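Flendska Meadows Recovery Project
Progress report to the Guvard Fund, spring season to the end of May

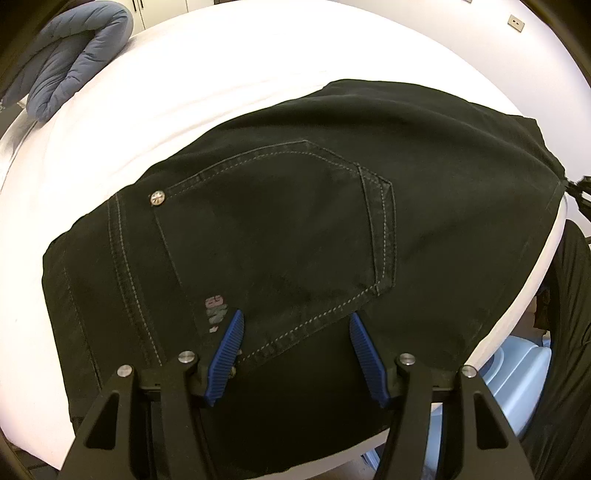 Is the marsh fritillary breeding at Flendska again?
We found larval webs on the lower meadow this spring, so the butterfly bred there last summer, and adults were on the wing by the last week of May. The upper meadow has none so far.

That is the news we most wanted to send you, and we are delighted to be sending it in the second year of the grant when our own plan had it pencilled in for the fourth. Macarena Figueroa found the first web at the wet end near the old sluice, and by the close of the survey we had recorded 41 of them. The last written record for the site before this is a note from 1899 in the parish naturalist's diary, which gives only "plentiful below the mill".

Grazing
The three Bozkurt cattle came back on to the lower meadow in March and have done a lovely job on the purple moor grass. We had worried that they would lie up on the devil's-bit scabious, the one plant the caterpillars really depend on, but they prefer the dry bank by the gate and have mostly left it alone. Mr Bozkurt has agreed to leave them with us until the autumn at the same rate. The water trough leaked through most of April and has been replaced out of the repairs line.

Planting
We put in 200 scabious plugs on the upper meadow, all grown from Flendska seed. Growth is patchy. The plugs along the northern ditch look splendid and those on the slope have been nibbled hard, probably by rabbits. Erhan Dağdelen is trying low mesh guards on one row and we will compare it with its neighbours in September before spending anything on the rest.

Scrub and ditches
Willow clearance on the eastern side is finished. The middle ditch is not, as the ground was too soft for the digger all through the late winter and we stopped once the birds began nesting. This work moves to the autumn and the money for it is unspent. We would like your permission to carry it forward.

People and visits
The Grarville walk was our best attended yet, and the school group found a great crested newt under a plank, which rather stole the show from the butterflies! Several people who came on the walk have since asked to learn web surveying, so Macarena will run a training morning in late August, starting at 9.30 at the mill gate. Anyone from the Fund would be very welcome. Wellingtons are essential.

What has not gone well
The access agreement with the landowner on the western boundary is still unsigned. We have had friendly talks but no date. Without it the link to the Grarville fen stays on paper, and a single colony on a single meadow could easily be lost in one bad summer.

Next period
Autumn web survey on both meadows, ditch work from October, seed collecting as soon as the scabious heads are ripe, and a decision on the mesh guards. The budget sheet and survey map are attached separately.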